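Wimton 1440 Parts Shelving

Freestanding shelving for staging molded parts, covers and small components next to a work area. Yellow decks, black metal uprights, diagonal bracing. Part no. 1428. Supplied by Nadent.

Specifications
Overall height: 59 in.
Deck pitch: adjustable
Depth: 30 in.
Finish, decks: yellow
Finish, uprights: black
Assembly: bolted, hand tools only

The top deck is open on all sides and takes shallow trays and covers laid flat. Lower decks are intended for smaller parts. Tall or tapered shells should be stored upright in a separate floor tote – they are not stable on the top deck. Totes are not included.

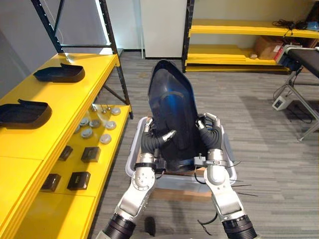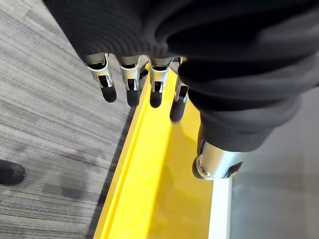 Yellow finish, first view. First view: top deck with two black trays, lower deck with smaller parts, semi-transparent tote on the floor.

Ordering notes
Decks are packed flat, uprights and braces in a second carton. Level the unit before tightening the braces. On carpet, use the wide foot plates (Fetau pattern, ordered separately). Do not mix decks from the earlier series – the hole spacing differs.

Page revised Wednesday, August 8, 2018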